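September
Rory Pringle, with corrections by Ramiro Ibarra

Section 4. Handling Rules for the Timlow Hand-Held Gripper

Read this section before your first session. Those who read it after their first session tend to read it more carefully.

4.1 Gripping drink containers

1. Open the jaws fully before you approach.
2. Bring both pads to the container low down, at the same height.
3. Close until the pads touch, then squeeze a little more. A little is less than you think.
4. Hold for a moment before lifting.

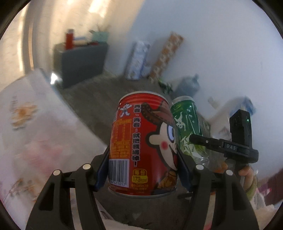 Fig. 4-1. Upright can, one pad on each side, low grip.

CAUTION: Use unopened cans for practice. The Skekport edition of this guide left that line out, and Ramiro would like his shoes back.

NOTE: If a second operator is working at the same table, agree out loud on who takes what. Pointing doesn't count when your hands are full of gripper.

4.2 Shared tables

5. Keep your jaws out of the other operator's reach unless the task sheet calls for a handover.
6. Come in with the jaws apart and pick your object before you close them. Wandering about half shut is how tablecloths get dragged.
7. Treat film and thin bags as objects in their own right. Move the bag first if it lies over what you want.
8. A bottle on its side may roll. Grip it across the body and leave the cap alone.
9. Stop after 20 minutes and swap hands or swap people. 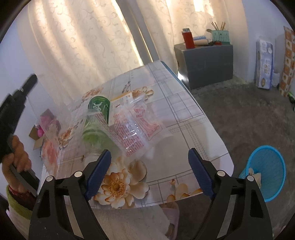
Do I have to start over if I drop something?

Only if it broke or leaked. Otherwise leave it where it landed, note the drop on form 1242, and carry on from the next step. A session with an honest drop in it is worth keeping.

CAUTION: Never catch a falling object with your free hand. The rule comes from Gumede, where the logbook has nearly 1281 entries and a good many of them begin with "I thought I could."

10. Close the jaws, wipe the pads, and return the tool to its hook. The floor is not a hook.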